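Section 2: Setting up the Benix 302 bench scale

Read this before you plug it in. Most calls we get are from people who skipped to the weighing part. Section 1 was unpacking; if you still have the red transit screw in the base go back and take it out, the scale won't work and you can damage the load cell.

Applies to the Benix 302 with the standard pan. If you have the Nonen hanging hook fitted, steps 1 to 6 are the same, then go to the leaflet that came with the hook.

Before you start

You need: scale, pan, mains adapter, the calibration weight (grey box, under the foam), a soft dry cloth. Small flat screwdriver if you're putting batteries in. That's all.

Capacity is 4,000 g. Readability 2 g. Capacity includes whatever container you put on the pan, people forget this. Heavy stoneware bowl, you've lost a good part of your range before anything goes in it.

CAUTION: use only the adapter supplied. Others fit the socket and have the wrong polarity. Not covered by warranty.

2.1 Placing the scale

1. Choose the spot. Solid table or counter, not a folding one. Away from the oven, the fridge compressor, fans, open windows. Drafts move the reading more than you'd think.

2. Set the scale down. Lower it by the base, never by the pan supports.

3. Level it. Bubble is at the back left. Turn the feet until the bubble sits inside the ring. Clockwise raises. Do the back feet first then the front.

4. Press gently on each corner of the base. If it rocks, one foot isn't touching. Redo step 3.

5. Fit the pan. Lip towards the back. It should drop on with no force, if you're pushing it's the wrong way round.

6. Plug in the adapter, scale end first, then wall.

Note: if you move the scale, even along the same counter, do steps 3 and 4 again. Yes, every time.

CAUTION: don't lean on the pan to get the bubble to move. Don't stand things on the pan while leveling.

2.2 First power-on

1. Pan fitted, nothing on it. Press ON once.

2. Display runs through all segments, then shows dashes, then 0. Don't touch it while the dashes are showing, this is when it finds zero. If you knock the table, switch off and start over.

3. Leave it on to warm up for as long as it takes to read the next part and clear your work area. If it's come in from a cold van or garage leave it overnight, switched off, then warm it up. Condensation inside will give you readings that wander all morning.

4. Check the unit, top right of the display. UNIT key steps through grams, ounces, pounds and ounces. Hold UNIT to lock your choice. Let go when it beeps.

Note: the unit lock survives a power cut. The tare does not.

2.3 Work area and containers

Think about the work area as well as the scale. You'll be filling next to it, scooping, wiping, putting lids down. Keep the filling area seperate from the scale, close enough that you're not stretching across, far enough that your elbow stays off the pan. Loose cables go behind, never across the front.

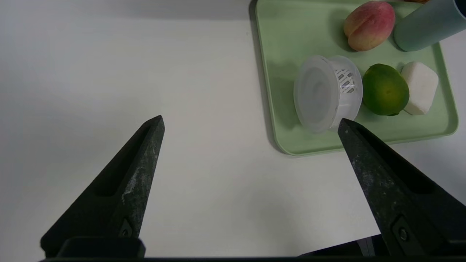

Tare weight changes with the container, so pick what you're going to use and stick to one kind for the whole batch. Mixed tubs from different suppliers will be off, even when they look the same. Tare one, fill it, take it off, tare the next. Don't assume. For the surface next to the scale we like a plain white tabletop with a matte finish, same as in the photo, and even light over it: spilled cocoa or paprika shows straight away, and a shiny top throws glare into the display at an angle. White flour is the exception, put a dark mat down. A tray to work from is worth having too, and plastic containers are lighter than glass so you keep more of the capacity for product.

Things to avoid on the pan: anything wider than the pan that might touch the housing, anything with a wet bottom, anything straight out of the oven. Hot items warm the air over the pan and the reading drifts.

NOTE: bags. Open the bag inside a container, don't stand it on the pan by itself. If it leans on the display housing it's being held up and you'll get a low reading.

2.4 Calibrating

Do this after first set-up, after any move to another room, and once a month if you're selling by weight. Pick a day and write it on the card. Zoltán Halász in our service department suggests Tuesday, Monday being when everyone is behind. Fine, any day, just be consistent.

1. Scale warmed up and level. Pan clean and dry. Wipe under the lip, crumbs collect there.

2. Hold CAL until the display says CAL. Let go.

3. Display shows 0 flashing. Hands off. Wait till it stops flashing.

4. Display shows the weight it wants. Put the calibration weight in the center of the pan. Lift it with the cloth, not bare fingers, grease from your skin adds up over the years.

5. Wait for PASS. Take the weight off. Display goes back to 0.

6. Put the weight back on as a check. Reading should match what's stamped on it, within 2 g either way. If it doesn't, repeat from step 2 once. Still out, see 2.6.

7. Fill in the card. Initials and month are enough, e.g. AK, July.

CAUTION: only the supplied weight. Not a bag of sugar. Bags of sugar are not accurate and the scale will believe you.

2.5 Daily use

1. ON. Wait for 0.

2. Empty container on, press TARE. Display goes to 0.

3. Fill. Slow down as you get near the target, the display lags a little.

4. Wait for the small circle at bottom left. That means stable. Don't write down a number without it.

5. Take everything off. Display shows the container weight as a minus figure. This is normal, it isn't a fault, please don't ring. Press TARE with the pan empty to clear it.

Auto-off is set at the factory and will cut in if nothing changes on the pan. On long fills turn it off: hold ON and TARE together until you see A-OFF, press UNIT to change, press ON to save.

If you have the Vincze label printer, connect the cable with both units off. Printer on first, then scale. Other way round and it prints a blank label, harmless, just wasteful.

2.6 If something's wrong

Display shows OL
Overload. Take the load off now. Check the container isn't the problem.

Display shows UL
Pan missing or on the wrong way round. Or the transit screw. Check the screw.

Numbers never settle
Draft, vibration, or something touching the pan. Check for a cable caught under the edge. Turn off fans. Try another table.

Calibration won't pass
Level again, let it warm up longer, clean the pan supports. If it fails after that send it in, don't open the base. The seal is there for trade users and breaking it means re-certification at your own cost.

Reads fine in the middle, wrong at the corners
Usually a bent support from being lifted by the pan. Needs a new support. Order from Badano, part list is at the back, ask for Attila Kelemen if you're not sure wich version you have. Serial number is under the base, have it ready.

Keys don't respond
Flour in the keypad. Brush it out, dry brush, with the adapter unplugged. No sprays, no compressed air.

Batteries and storage are in Section 3.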